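2024-07-20

Up at six. Outside temperature 64 F, no wind, barometer steady. Started the attic log before the heat built up under the roof.

The goal for this month is to find out where the house loses its cool air. The electric meter shows 884 kWh for the last billing period, against a house of 1398 square feet with two occupied rooms on most days. That is too high. The December bill was lower, and in December the heat pump was running most of the night.

Attic first. The insulation is blown cellulose, installed by the previous owner. Depth at the hatch is 11 inches. Depth over the north bedroom is 6 inches, and along the eaves it thins out further where the baffles were never fitted. Two recessed light housings have no covers over them. I could feel air moving past the rims with the back of my hand. Marked both with orange tape. The hatch itself has no weatherstrip on the west side; the old foam has gone flat and came away in pieces.

By nine the attic read 97 F and I came down.

Second job was the ducts. The main trunk runs through the crawl space and splits below the hall. I taped a strip of tissue near each joint and ran the fan on high. Three joints leaked. The worst is the takeoff for the back room, where the collar has pulled loose from the trunk on one side and the screws have no metal left to bite. Cleaned the surfaces with a rag and brushed on duct mastic. The tub says 24 hours before running the system at full pressure, so the thermostat stays at 82 until tomorrow morning.

Supply air at the kitchen register, before the repair: 61 F. Return air at the hall grille: 78 F. The 17 degree difference is inside the normal range, so the equipment is doing its part and the loss is in distribution. I will measure again at the same two points on Monday, same time of day, with the same probe.

Lunch at one. Bread, cold beans, the last of the tomatoes.

Sorted the trash and recycling afterward. The town changed the collection contract to Skirnari this summer, and the notice says they no longer take bagged cans, only loose ones. Bins go out the night before.

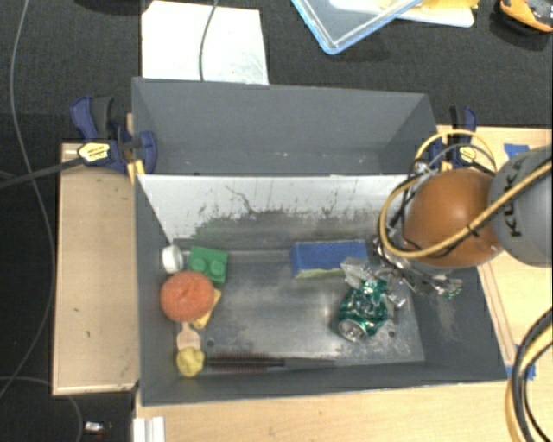 Gray two-compartment bin. Crushed can in the front half, rear half empty.

Spent the afternoon on the window order. Sterkier quoted for the two south windows with a U-factor of 0.30, installed, with a wait of 43 days. Lurirska quoted 0.28 with a longer wait and will not commit to a date. The difference in heat loss between the two is small for an opening of this size. The solar gain number matters more on the south side, and on that one Sterkier is better. I have written to both asking for the air leakage rating, which neither put on the sheet.

Exterior shade is the cheaper fix. A plain awning over the south pair would block the high sun from late morning until about four and let the low winter sun through. Drew it out on graph paper. With a projection of 30 inches the shadow line falls just below the sill at noon in midsummer. Need to check the wall for studs before ordering brackets. The siding there is original and I do not know what is behind it.

Humidity indoors reached 58 percent by five, with the thermostat set high. Opened nothing. Ran the bath fan after the shower and it took 25 minutes to come back to where it started, so that fan is moving less air than its label claims. The duct behind it is probably crushed or full of lint. Added to the list.

List for next week: covers for the light housings, weatherstrip for the hatch (measured at 98 inches total), baffles at the eaves, second coat of mastic on the back room collar, bath fan duct.

Read two chapters of Lui in the evening. The plot has still not left the harbor.

Bedroom at ten: 79 F. Outside: 71 F. Windows open, fan on low.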